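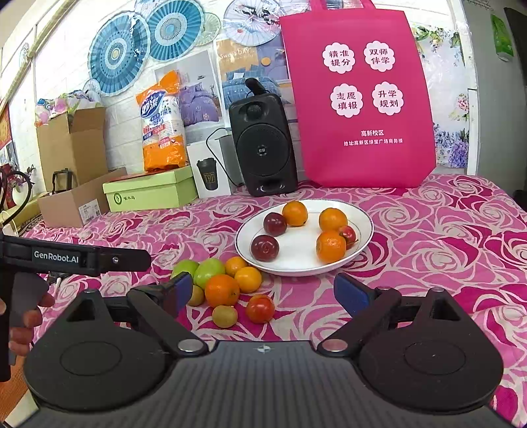 fruit for the table, still sorting

keltow_kate
Plate's half done. Plums and oranges on it, green apples still on the cloth. Four hours till people come. Does the tomato go with fruit or no

pavov9
No. Tomato goes in the kitchen. Also wash the plums first, they bruise if you do it later

mumville_mom
disagree, wash right before eating. Wet fruit in a pile goes soft by 3 pm. learned that in June

pavov9
not if you dry it??

keltow_kate
ok ok. Orange question now 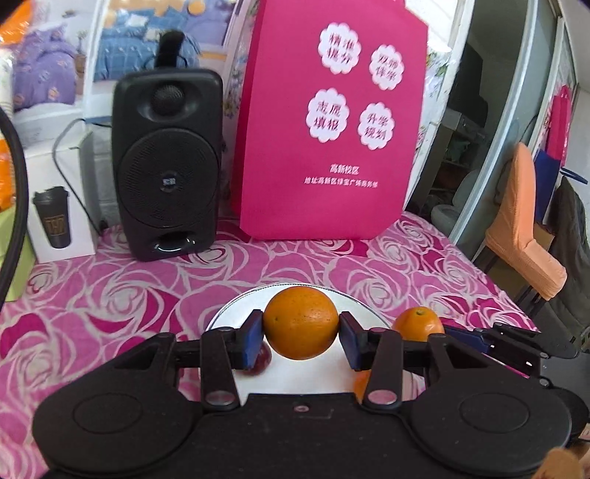
orange over the plate, speaker behind

lindsay_st
Big oranges on the bottom or they roll. And move the speaker, juice + speaker = bad

keltow_kate
speaker stays, only outlet. Bag can move I guess

mumville_mom
Love the rose tablecloth!! where from

keltow_kate
Lindsay market, almost 9 bucks

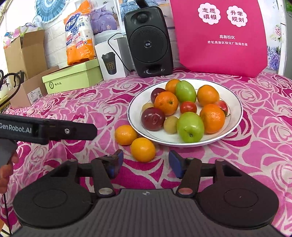 Re: too much on one plate?

lindsay_st
Way too full. Use 2 plates

pavov9
nah heaped looks generous. leave teh last oranges on the cloth

keltow_kate
leaving them. going to shower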